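Packing Up: Teaching Two Arms to Handle a School Bag
Camthorpe Robotics Club – end of project report

What we set out to do

Our club picked bags because everybody in it carries one, and because soft things are horrible for robots. A box keeps its shape when you push it. A rucksack sags, folds over and swallows its own zip. We wanted a two-armed robot to take hold of a backpack by the top, hold it steady and work the zip, with one of us driving at first and the robot copying us later on.

We called the project Povmont (long story, bad whiteboard handwriting) and the software that runs the arms is called Cukeck. We wrote most of Cukeck ourselves between November and the end of term, and we are very proud of it!

How the table is laid out

The bag goes down on its back in the middle of the table, with an arm coming in from each front corner. The stop button stands beside the table on its light-blue box, and the rule is that no arm moves unless one of us is next to it. We leave the straps wherever they land. Tucking them in made every attempt look the same, and we wanted the robot to cope with a mess.

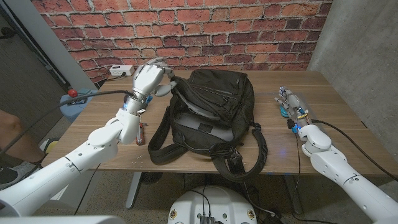
Recording the attempts

We recorded 1173 attempts, of which 456 were good enough to train on. The rest went wrong in the ways you would expect – a missed grip, a strap round the wrist, somebody driving the left arm when they meant the right. I still think the bad ones were worth doing. By the last few weeks we could feel when a grip was going to slip before it went.

Each hand has little lights on it, and we got into the habit of glancing at them before every run.

Getting hold of the fabric

The thumb was our biggest headache. On a thin edge of cloth it has to meet the fingers almost exactly, and if it closes too early it just pushes the bag away. We rewrote that part of Cukeck 11 times.

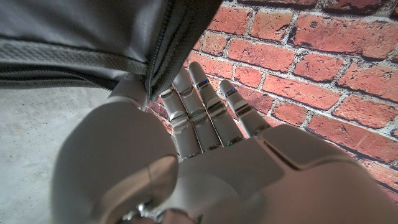 What fixed it was slowing the last bit of the movement right down and letting the fingers go in under the cloth first. It was such a small change, and we cheered so loudly that the class next door came to look.

Zips are still hit and miss. The robot finds the zip far more often than it pulls it, and if the fabric bunches up it stops halfway. We think it needs the other hand to keep the cloth tight, so that is first on the list for next year.

Things we would do differently

Label the cables on day one. Save the recordings in two places (we lost an afternoon's work to this). Start with one bag and stick with it for longer before trying a second.

We are entering Povmont for the McKinnon Cup in the spring, and before then we want the zip working with nobody driving.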